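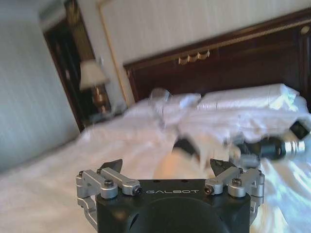
Torvik 寝室作業データ収集　よくある質問

最終更新：3月

このページは、Torvikの収録に参加する操作者の方と、収録に部屋を貸してくださる施設の方のために書きました。日本語版は英語版から私が書き直したものです。意味がわかりにくい文があれば、窓口までご連絡ください。直します。

【収録の内容について】

Torvikでは何を集めていますか

ベッドの上で布を扱う作業の実演データです。人がロボットの二本の腕を遠隔で操作し、シャツ、タオル、枕カバーなどを広げる、そろえる、たたむ、という動作を行います。そのときの手首カメラの映像、関節の角度、グリッパーの開き具合、操作側の入力を、同じ時刻にそろえて記録します。記録はあとで学習システムに渡され、布を扱う方策の訓練に使われます。

なぜ作業台を使わないのですか

最初の収録は作業台で行いました。平らで硬い台の上では方策はよく動きましたが、同じ方策をベッドに持っていくと、指先が布と一緒にシーツまでつまんでしまいました。マットレスは押すと沈みますし、シーツにもしわがあります。白いシーツの上の白い服は、カメラにとっても境目が見つけにくいものです。このような条件の例を十分に入れたいので、寝室での収録を続けています。

一つの「エピソード」とは何ですか

布に触る前の待機姿勢から始まり、作業が終わって両方の腕が待機姿勢に戻るまでの、一続きの記録です。途中で記録を止めて再開したものは、一つのエピソードとして数えません。

今までにどのくらい集まりましたか

検査を通ったエピソードは3,238件です。そのうち約700件には、つかみ直しなど、途中で失敗から立て直す動作が入っています。検査中のものは含んでいません。

収録場所はどこですか

Kosbergの客室と、Grovumにある家具付きの住宅を使っています。部屋によってベッドの高さ、壁の色、照明が違います。部屋の違いはデータに必要なものですので、操作者の方は家具を動かしたり、似た配置にそろえたりしないでください。

【操作について】

ロボットの経験がなくても参加できますか

できます。初回は練習だけを行い、その日の記録は訓練用のデータに入れません。裁縫や洗濯の仕事をした方は布の端を見つけるのが早い、という印象がありますが、参加の条件にはしていません。

続けて何回操作しますか

6エピソードごとに休憩を入れてください。調子がよいときも同じです。疲れてくると、布を持ち上げる高さが少しずつ低くなる傾向があり、本人は気がつかないことが多いです。

どちらの腕から動かせばよいですか

決まりはありません。以前の手順書には「左から始める」と書いてありましたが、これは取り消しました。古い手順書を印刷して持っている方は捨ててください。左右の始め方が片方に集まると、学習した方策もその始め方だけを覚えてしまいます。普段の自分のやり方で始めて、ときどき逆の腕も試していただければ助かります。

片方の腕だけで作業してもよいですか

片腕で自然にできる部分は片腕でかまいません。ただし、使わないほうの腕を布の上に置いたままにすると、布を押さえているのか休んでいるのか、記録からは区別できません。休ませるときは、布から離して止めてください。

速く動かすほうがよいですか

速さを競う収録ではありません。とくに手首カメラは腕と一緒に動きますので、速く振ると布の輪郭が流れて写ります。布が大きく動く場面では多少の流れは避けられませんし、そのまま残します。実際に方策を動かすときにも、同じような映像が入力されるからです。ただ、つかむ直前だけは一度動きをゆるめてください。指先と布の位置関係が読める映像が少しでもあると、後の工程で大変役に立ちます。

布を落としました。やり直しですか

やり直さないで、そのまま続けてください。拾って、広げ直して、最後まで行ってください。この質問はいちばん多く受けます。失敗したエピソードを操作者の方が自分で消してしまうと、きれいにうまくいった例だけが残ります。そのデータで訓練した方策は、布が一度滑っただけで次の動作がわからなくなります。実際、初期の方策は、空のグリッパーを閉じたまま、たたむ動作を最後まで続けていました。

次の場合だけは、中止ボタンを押してください。
・人がロボットの動く範囲に入ったとき
・布が関節や指のリンクに巻き込まれたとき
・腕どうしがぶつかったとき
・ランプなど、ベッドのまわりの物に触れたとき

中止したエピソードも消えません。別のフォルダーに移り、検査担当が内容を確認します。

シーツのしわは直してから始めますか

直さないでください。前のエピソードでできたしわも、そのまま使います。シーツがマットレスから外れたときは、記録を止めている間にかけ直してください。

布はどのように置けばよいですか

肩の高さくらいから手で落としてください。丁寧に広げて置くと、最初の状態がどれも似てしまいます。袖が裏返っていても直しません。枕の上に布がかかった場合も、そのまま始めてください。

【カメラと記録について】

手首カメラの映像にグリッパー自身が大きく写りますが、問題ないですか

問題ありません。指先の開き具合と布との位置を同時に見るための取り付けです。もう一方の腕が写り込むことも普通にあります。両腕の作業では、相手の腕が布のどの部分を押さえているかが大事な手がかりになりますので、写り込みを避ける操作は必要ありません。

映像が傾いています。カメラの取り付け不良でしょうか

手首を回せば映像も傾きます。家具や壁の線が斜めに見えても、それだけでは不良と言えません。確認の方法は、腕を待機姿勢に戻して、画面の中の左右の指先の位置を基準図と比べることです。ずれている場合は、自分でねじを締めないで、機材担当を呼んでください。締めた後に校正をやり直す必要があります。

照明は変えてもよいですか

エピソードの途中では変えないでください。エピソードとエピソードの間なら、カーテンの開け閉めも、ベッドサイドのランプを点けたり消したりすることも歓迎します。変えたときは、記録画面の「照明」の欄に一言書いてください。「ランプだけ」「カーテン半分」くらいの短さで十分です。

光沢のあるシーツは避けたほうがよいですか

避けません。光の当たった折り目を布の端と間違えるのは、今の方策の弱いところですので、むしろ例を増やしたいと思っています。

言葉の注釈は誰が書きますか

操作が終わった直後に、操作者の方が短い文を一つ入力します。「シャツの袖を内側に折って、二つにたたむ」のような文です。予定していた動作と、実際に行った動作が違うときは、実際のほうを書いてください。「頑張った」「うまくいかなかった」のような感想は、注釈の欄には入れないでください。感想のためには備考欄があります。備考欄は学習には使いませんが、私たちは全部読んでいます。

検査では何を見ていますか

時刻のずれ、映像の欠け、注釈と動作の一致を見ます。操作の上手さは採点しません。検査を通らなかったときは、理由を記録画面でお知らせします。多いのは、待機姿勢に戻る前に記録を止めてしまう例です。

【部屋を貸してくださる施設の方へ】

部屋の中で何が記録されますか

手首カメラに写るもの、つまりベッドとそのまわりの家具や壁が記録されます。音声は記録しません。窓の外や廊下が写る可能性があるときは、収録の前に一緒に確認させていただきます。

人が写ることはありますか

収録中はロボットの動く範囲に人が入らない決まりですが、手や腕の一部が画面に入ることはあります。人の写り込みの有無は検査のときに確認し、顔が写った部分は、訓練に使う前にぼかしの処理をします。処理前の映像を外に出すことはありません。

家具に傷がつく心配はありませんか

腕の動く範囲には上限を設定していて、ヘッドボードと壁の手前で止まるようにしています。それでも、絶対に触れないとは約束できません。収録の前後に家具の状態を一緒に見ていただき、傷があれば私たちが修理の費用を負担します。壊れやすい飾りや大切な物は、先に別の部屋へ移していただけると安心です。

寝具はどちらが用意しますか

どちらでもかまいません。施設の寝具をお借りする場合は、終わった後に洗濯してお返しします。新しい寝具ばかりでは例が偏りますので、普段お使いのものが貸していただければ大変ありがたいです。

【データの利用について】

データは公開されますか

1,000件を選んで、研究目的の利用者に公開する準備をしています。選ぶときは、部屋、布の種類、照明が偏らないようにします。公開の時期はまだ決まっていません。同意書で「公開不可」を選んだ操作者の方と施設の記録は、最初から候補に入れません。

後から同意を取り消せますか

取り消せます。窓口に連絡をいただければ、まだ訓練に使っていない記録は削除します。すでに訓練に使った記録は、次の訓練から除きます。訓練が終わったモデルから、特定の記録の影響だけを取り除くことは、今の私たちの技術ではできません。この点は同意書にも書いてありますので、署名の前に読んでください。

Talldaleのデータと一緒に使えますか

Talldaleは台所での収録で、腕の配置は同じですが、グリッパーの開き具合の記録方法が違います。Talldaleでは指先の間隔を、Torvikでは全開に対する割合を記録しています。変換用のスクリプトは配布物の中に入れる予定です。変換しないで混ぜると、指が閉じきらない方策ができます。私たちも一度、これをやってしまいました。

自分の操作したデータを見ることはできますか

記録画面の「履歴」から再生できます。初めての方には、休憩の間に一本だけ見ることをお勧めします。操作しているときの感覚と、手首カメラから見た布の動きは、かなり違って見えると思います。

ここにない質問はどこに送ればよいですか

記録画面の右上にある「窓口」から送ってください。日本語と英語で受け付けています。収録中の安全に関することは、窓口を通さず、その場にいる機材担当に直接話してください。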